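Two-arm cable handover: right gripper keeps missing the plug (student project)
Posted in Robotics and Automation > School and college projects

Kaisu Savolainen
Posts: 16
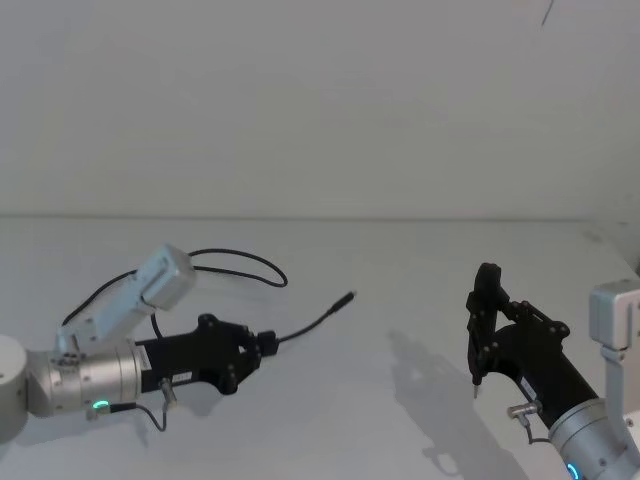

We are three students doing a term project at Flenirley College. The task we were set is a handover: the left arm holds a cable a little way behind the connector, the right arm takes hold of the plug, the left lets go, and the right one carries on and pushes the plug into a socket block. The socket part works if we put the plug into the right gripper by hand. The handover is the part that doesn't.

What happens is that the right gripper closes either in front of the plug or beside it. When it does catch it, the plug is often turned, and then it won't go into the socket. We have logged 182 attempts so far and 115 of them ended with the plug held at all, straight or not. The assessment asks for a run of attempts in a row without anyone touching anything, so this is nowhere near good enough.

The positions are taught, meaning we moved both arms where we wanted them and saved the poses. There is no vision in the loop yet. We have a camera at the top looking down at the table and could use it, but none of us has done that before and the demonstration is at the end of August.

Things we have tried: slowing the right arm down for the last part of the approach, a longer wait before closing, and saving the poses again from scratch. Slowing down helped a bit. The other two made no difference that we could see.

Is it worth learning the vision side in the time left, or is there something simpler we are missing? Also, is there a usual way of deciding how far back from the plug to hold the cable? We just picked a place that looked all right.

Vojtěch Halás
Posts: 622

Your arms are probably repeating their poses well enough. The cable isn't. Any length of cable sticking out past the fingers will droop and twist, and it will do it differently each time depending on how it was picked up and how it was coiled before that. Teaching the poses again can't fix that.

Before you do anything with a camera I would go through these in order.

1. Hold the cable closer to the plug. Leave enough room for the second gripper to get its fingers on the plug body without touching the first one, and no more than that. Find the distance by moving both arms in by hand until they almost meet, then back off by a finger's width. Write it down and mark the cable with a bit of tape so whoever loads it puts it in the same place.

2. Check which way the fingers close. If the right gripper closes up and down on a plug that droops, it gathers the droop in as it closes. If it closes from the sides, it gathers in sideways error and does nothing for height. Decide which error is bigger and turn the wrist to suit. Looking at one attempt from the side and one from above will tell you.

3. Open the right gripper wider before it goes in, and start the approach from further out along the line of the plug. If you come in from above you have to be right in two directions at once.

4. Let the plug touch something. Lower the left arm until the plug rests lightly on the table or on a small block, then take it from there. It gives you a known height. We did this on a packing cell at Vestex with a much worse cable than yours, and it got rid of most of the misses.

For the twist, print or cut a small V-shaped block, lay the plug in it and let it settle, then grip. If your rules say the handover has to be in the air, you can still straighten the plug in the block first and lift it again.

I wouldn't start on vision with the time you have. A thin black cable is a fair subject on a white table, but you would still need to line the camera up with both arms, and that took me a good deal longer than I'd planned the first time.

Also, please log the failures by type. Your 115 mixes good grips with turned ones, so you can't tell which change helped. Four columns will do: missed in front, missed at the side, held but turned, held straight.

Ilari Ikonen
Posts: 41

Just use the camera. Everyone does it with the camera now and there are free libraries for it. Taught poses are a waste of time for cables.

Saimi Ikonen
Posts: 209

I don't agree with Ilari, at least for a term project (he is my brother and has not had to hand one in for a while). I helped with the Barard student challenge for two years and the teams that finished were mostly the ones who used a block or a stop of some kind.

One thing to add to Vojtěch's list. Check the other cables too, the ones belonging to the grippers. If a loop of gripper cable is tight in one wrist position it can tug a little, and if it is slack it can catch on the other arm when the two come close. Run the whole movement slowly with nothing held and watch only those.

And keep a copy of the program that gave you your present figures. Our team overwrote ours.

Kaisu Savolainen
Posts: 17

Thank you all. The rules only say that both arms must hold the cable at some point, so the block is allowed. Urho Vuorinen in our group is going to print one tonight and I have set up the four columns. We have moved the grip forward as well, but I have not run enough attempts to say anything about it yet.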